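Fuse insertion policy: does wrist view alone work?
Asked by Luuk Smits

We have 50 demos of blade fuses going into a block. Success stalls at 16 percent. Add a fixed camera or more demos?

2 answers

Corina Pichler
More demos. We went to 644 and it helped.

Waraporn Meesuk
Vary the start pose first - we shifted the block 15 mm between demos. Clear fuses were our worst case, so I'd score them separately.
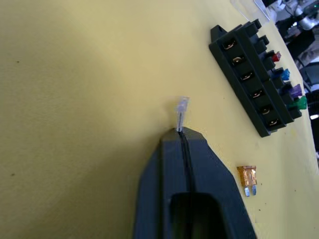 Then retrain with the same seed and compare by color.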